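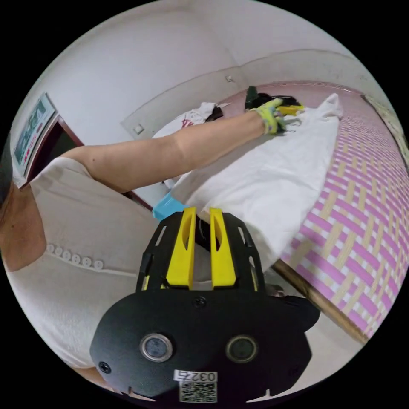
Figura 4.1 – Mão com luva estampada junto ao tecido de uma peça de roupa.

Capítulo 4
Trabalhos manuais com papel na educação pré-escolar

O papel é o material mais usado nas salas de pré-escolar e também aquele que menos se planeia. Compra-se em resmas, guarda-se numa prateleira e distribui-se quando a atividade o pede. Este capítulo trata da escolha do papel, da preparação dos moldes e da forma de organizar uma sessão de recorte e colagem com crianças dos três aos cinco anos. Os materiais de modelagem ficam para o capítulo 5.

4.1 Gramagem e tipo de papel

A gramagem indica o peso do papel por metro quadrado. O papel de fotocópia, de 80 gramas, dobra-se com facilidade e serve para desenho, rasgagem e primeiras dobragens. Enruga quando leva muita cola líquida, pelo que convém usá-lo com cola em bastão. A cartolina é mais firme e aguenta melhor a tinta, mas oferece resistência à tesoura. Uma criança de três anos que ainda abre e fecha a tesoura com as duas mãos terá dificuldade em cortá-la.

O papel de seda e o papel crepe rasgam-se sem esforço e são indicados para encher superfícies grandes. Antes de os usar, verifique se largam cor em contacto com a cola. Alguns tons de vermelho e azul mancham os dedos e a mesa.

4.2 Moldes

Um molde para esta idade deve ter contornos largos e poucas reentrâncias. As linhas retas vêm primeiro, depois as curvas abertas e só mais tarde os círculos. No jardim de infância de Murncombe, cujo plano anual se retoma ao longo deste capítulo, os moldes são recortados em cartão e guardados em envelopes por grau de dificuldade – um sistema simples, que permite à educadora trocar de molde a meio da sessão.

4.3 Organização da sessão

Uma sessão de recorte com crianças de três anos dura em regra 20 minutos. Os grupos mais velhos suportam um período maior, desde que a colagem fique separada do corte. O material é posto na mesa pela ordem em que vai ser usado. As tesouras são distribuídas no fim e recolhidas assim que o corte acaba.

No plano de Murncombe, a segunda-feira está reservada à exploração livre do papel, sem molde nem modelo à vista. Os trabalhos orientados começam no dia seguinte. Em abril, o tema é o jardim, e o grupo faz flores de papel crepe com caules de cartolina enrolada.

Termos a reter: gramagem, molde, rasgagem, dobragem, colagem por sobreposição.

Para preparar a leitura: reúna três papéis diferentes, corte uma tira de cada um e registe como se comportam ao dobrar, ao rasgar e ao receber cola. Guarde as tiras – voltam a ser necessárias na secção 4.6.

© Edições Drirkthorpe. Todos os direitos reservados | Contactos | Voltar ao topo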